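So Drellthorpe is getting a "major night of boxing" in March. I've read the announcement three times and I still can't find the major part.

Top of the bill is Ferhat Dursun v Ming-te Yeh over 12 rounds for the Gremia belt. If you hadn't heard of the Gremia belt before this week, join the club. As far as I can tell it has been fought for once, and the man who won it has retired.

I like Dursun. Good jab, tidy feet, takes a shot well. But he hasn't been past eight rounds in his life, and now we're told he's "ready for the championship distance". Says who? His promoter, that's who.

Yeh is the better story and gets one line in the press release. He has boxed in other people's home towns for years and lost two decisions I'd have given him. He'll be in the away corner again, with judges still "to be confirmed".

"To be confirmed" is doing a lot of work on this card. Judges, referee, half the undercard, what time the doors open. The ticket prices were confirmed straight away, funnily enough.

Cheapest seat is £20, and from there you'll be watching the big screen. I sat up there for the last show and saw a lot of the back of a lighting rig.

They're also claiming a crowd of 3,227 for that last show. The whole upper tier on the far side was curtained off. I'd love to know if that figure counts tickets sold, tickets given away or people who walked past the building.

Now the bit I would pay for. Hacer Kahraman v Oleksandra Boiko, eight rounds, both unbeaten, both in their prime. It's third on the bill, below a heavyweight who has been out for 261 days and an opponent they haven't named yet.

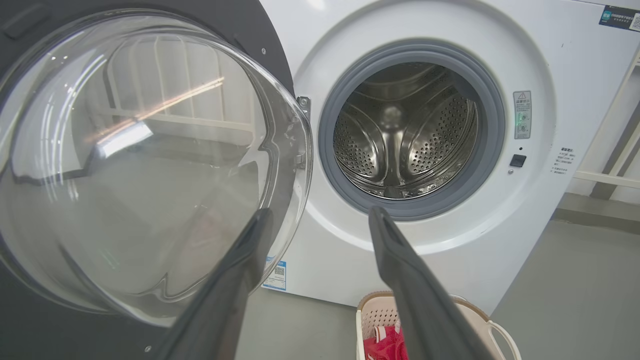
Kahraman told the local radio she was promised chief support and found out about the running order from the poster. The promoter calls that "a misunderstanding". There seem to be a lot of those.

Shafiq Selvanayagam trains her and he's no loudmouth, so when he says he wants the next deal in writing I take notice. You'd think they would all be in writing.

Someone will ask about the stream. It's on Wasitz, main event ring walks at 10pm. Last time it froze in the fourth and came back for the interviews. No word yet on refunds for that one.

Could be a decent night all the same. Dursun by decision if it goes long – and I'd want to see the names of those judges before I put a penny on it.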